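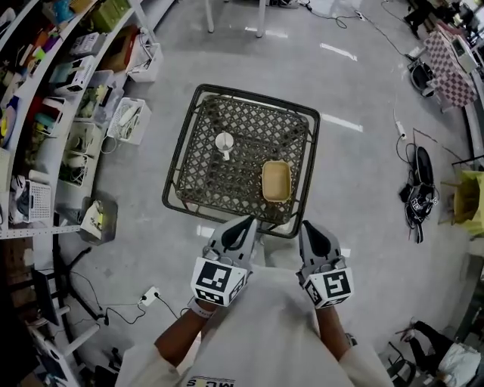
16 May 2026

Second week of the Yimyam trial and I think I've finally stopped fighting the things. Wurkton want our verdict before they'll talk price on the full kit, so Siriporn has put me down for most of the sessions, on the grounds that I complain the most and might as well do it in writing. Fair enough! Today was all tray work, down on the floor, and I can report that the grips are much easier to live with when you come at a tray from above. The white cubes up by the wrists are the part I keep grumbling about. They have to be there, I know, the tracking is nothing without those black and white patterns, but reach for two things close together and you spend half your attention keeping one cube from clouting the other. With the little white cup to the left and the beige tub over to the right I had room. Push them together and I go all elbows.

The finger pads are lovely though. I was rude about them on day one and I take it back. I thought they'd be too soft for anything with a thin handle, and they just sort of give and then hold. Thaís had a go after lunch and said it was like picking things up in oven gloves that had been to university, which I've pinched for the report.

We got 102 clean takes, against up to 109 on our best day so far. I'd have had more if I hadn't faffed about with the left hand for ages. The trigger on that one is stiffer than the right, and I'm sure of it now because I swapped with Thaís's pair and hers were the same. By four o'clock my left thumb had gone on strike. Must put that in the form under comfort, where there's a box about two words wide.

Also must put in: the instruction booklet. It has a whole page on how to carry the case and one line on what to do when the tracking drops. One line! It says to start again. I started again a fair few times this morning and then found, by waving my arms like a man bringing in a plane, that it comes back on its own if you hold both hands still and let it have a good look at the patterns. Siriporn rang Wurkton and the lad on the phone was very pleased to hear it and asked if he could write it down.

What else. Had cheese and pickle. Lost my pen twice. Amville want to know if we can send them the takes by September and Siriporn said yes before asking me, so that's my summer gone.

Did a run at the end with the tray over by the long shelves, and I liked working there. The light's decent, and if you get bored between takes you can read the bottles. The tan cup and the little white pitcher were on the lattice for that lot. I tried it slower, with a proper pause before closing the fingers, and my notes say "better??" with two question marks, so I was clearly not sure even then. The lattice does catch the tips if you go in too low. You feel it in your wrist, a nasty little tick, and then you've got to lift and come again, and Thaís calls out "low" from behind you as if you hadn't noticed.

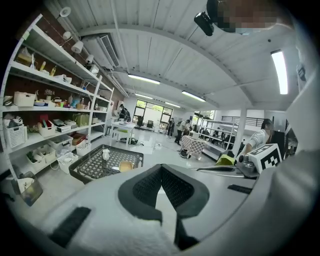 Things for the form

Weight: fine for an hour, grim after two. I'd pay extra for a strap or something to take it off the forearm. Siriporn says ask if they do one before I start inventing it.

Cubes: could they be smaller? Or further back? Thaís thinks smaller would lose the tracking from across the room and she's probably right, but I'm asking anyway.

Left trigger: stiff. See thumb.

Price: the quote is 486 for a pair, or 1,000 for two pairs with the case and a year of support. I did that sum three times on the back of an envelope and it still seems a lot for a case and a lad who writes down my tips. We've had a leaflet from Skerkance as well, but theirs come with a fixed stand and I can't see where we'd put it.

Would I keep them: yes, I think so. Didn't expect to write that last week. Ask me again on Monday when the thumb's recovered.

Later

Bath, beans on toast, hand still feels as if it's holding something. Caught myself picking up the remote with finger and thumb, dead straight from above, very careful not to go in too low. Need to charge both sets on Monday morning before anyone else gets in, and take a spare pen.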